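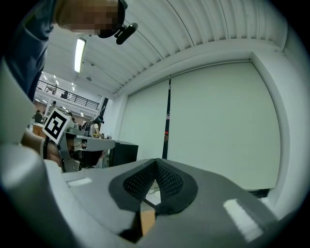 Tip 5: Light the bench before you buy another tool

I spent years squinting at small screws and blaming my eyes, and then my friend Kamil Trnka came over one Saturday, looked up at my one sad bulb and laughed at me. He was right! A long fluorescent fixture over the spot where you stand does more for your work than a drawer full of fancy screwdrivers (and I have that drawer, so I should know).

A few things I've picked up along the way:

Hang the light a little in front of you. If it's behind your head, you'll be working in your own shadow all evening. I had to move mine once, and patching the old holes was no fun at all.

A pale ceiling helps a lot. Mine was bare brown boards for ages, and when I finally painted it white the whole room felt bigger. Two coats, one long afternoon, paint in my hair for a week.

Give thin cables a home. A white cable on a pale surface is so easy to miss, and I've dragged a lamp right off the bench that way. Now I tape a strip of bright color near the plug end and clip the rest along the back edge.

Wear sleeves that stay put. I push mine up past the elbow when I'm doing fiddly stuff, but if it's a loose old shirt I just go and change. Same with dangly bracelets, they come off at the door.

Keep a bare patch of wood in the middle. I know, I know, mine fills up too. I set the kitchen timer for 30 minutes at the end of the day and clear until it rings, and whatever's left goes in a tray for tomorrow.

Tip 6: Label the jars on the side

I used to write on the lids, which was fine until I put the jars on a high shelf and couldn't read a single one. Masking tape and a fat marker, right across the front. Ebuka Nwachukwu wrote in to say he tapes one of the actual screws to the outside of each jar, and I'm stealing that for the wood screws this weekend.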